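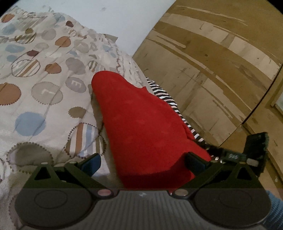
Red fabric on a patterned duvet cover, with the wardrobe to the right.

Drevton Crossover Notes

Hello! I keep this folder of notes on the small crossovers that get shown at the Bukmont motor show every October, and a few people asked whether they could use it, so I've tidied it up a bit (only a bit).

What's in it

There are 2 files. cars.csv has one row per car, 400 in all, covering concepts and the production models they turned into. notes.txt is my own rambling from the stands – seat comfort, boot lip height, how easily I could see out of the back. Please don't treat that one as science!

Columns you'll probably want

name – the badge on the car at the show, even if it changed later
stage – concept, pre-production or on sale
length_mm – from the press sheet, left blank if there wasn't one
drive – front, rear or all
wheel_in – wheel size in inches as shown, so concepts look silly here
boot_l – litres with the rear seats up

Things to watch out for

The Sial entries are a mess. They renamed their trim levels halfway through, and I've kept both sets of names in the file, so filter on stage before you compare prices. Perkum quote boot space up to the roof and everybody else stops at the window line. I've marked those 17 rows with a P in the last column and haven't tried to convert them.

Another 30 rows have no engine details at all, mostly concepts behind a rope with the bonnet shut. I'd love to fill those in if you kept your brochures.

Using it

Help yourself for anything you like, and a link back is always nice. It opens fine in any spreadsheet, just pick comma as the separator and UTF-8, or the accents go funny.

Still to do: kerb weights, towing limits and the diesel versions.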